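Cultance Home Player, Set-up Guide
Section 4: Connecting to the network and adding channels

Before you begin this section, the player must be connected to the television and the power supply as explained in Section 3. Please have your wireless network name and password on paper near you. The password is typed with the arrow keys of the remote control and it is slow to go back and look for it.

4.1 Choose the network

1. Turn on the television and select the HDMI input where the player is connected.
2. Press the Home button on the remote control. The welcome screen opens after a short time.
3. Select your language and press OK.
4. Select Wireless. The player makes a list of the networks it can find. If your network is not in the list, select Search Again.
5. Select your network, type the password, and press OK.
6. Wait until the word Connected is shown in green.

Note: Capital letters and small letters are different in the password. To change between them, press the star button one time.

Note: If you use a cable to the router, select Wired in step 4 and continue with 4.2. The player will not ask for a password.

Caution: Do not unplug the power while the player is looking for updates. The first update may need a long time with a slow connection, and the screen can be black for a part of it. The light on the front blinks until the update is finished.

4.2 Create or enter your account

1. On the screen Account, select New if you never used a Cultance product before. Select Existing if you have an account.
2. For a new account, enter your e-mail address. A message with a code is sent to you.
3. Type the code on the television screen. The code is good for 61 minutes. After this time you must ask for a new one with Send Again.
4. Choose a PIN for purchases. We recommend this also if you live alone, so that a movie is not rented by mistake when somebody sits on the remote control.

One account can be used on 2 players in the same home. If you connect a third player, the oldest one is signed out.

4.3 Add channels

The channel store has roughly 2,000 channels. Many are free, and some need a monthly payment to the company that makes the channel. This payment is not included in the price of the player.

1. Press Home and go to Channels.
2. Choose a category, for example Movies, Music or Sports, or select Find and type a part of the name.
3. Select the channel and press OK. Read the price and the conditions.
4. Select Add. If the channel is not free, enter your PIN.
5. The new channel is placed at the end of your home screen. To move it, press and hold OK, move it with the arrows, and press OK again.

Note: The Bach channel (classical music) and the Flalside channel (weather and local news) are already on the home screen. They can be hidden but they cannot be removed.

Caution: When you reset the player to factory settings, the order of your channels is lost. The channels you paid for stay in your account.

4.4 Set the screen saver

1. Go to Settings, then Display, then Screen Saver.
2. Choose Clock, Album or Off.
3. If you choose Album, select one of the albums in the player or your own pictures from a USB stick. The player can read up to 2,000 pictures from one stick.
4. Set the waiting time. With a plasma television please choose a short time.
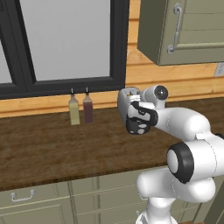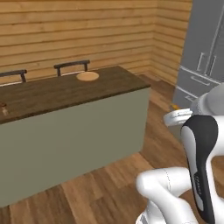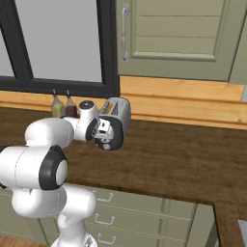
4.5 Remarks from users

Dumholm wrote to us that step 5 of 4.1 did not work until the router was started again, and that after this the player found the network at the first try. The same message asks us to say more clearly that the router should be on for a few minutes before the search begins. We will add this to the next edition of the guide. Until then, please start the router first and the player second.

If the player still does not connect, continue with Section 7, Problems and Solutions.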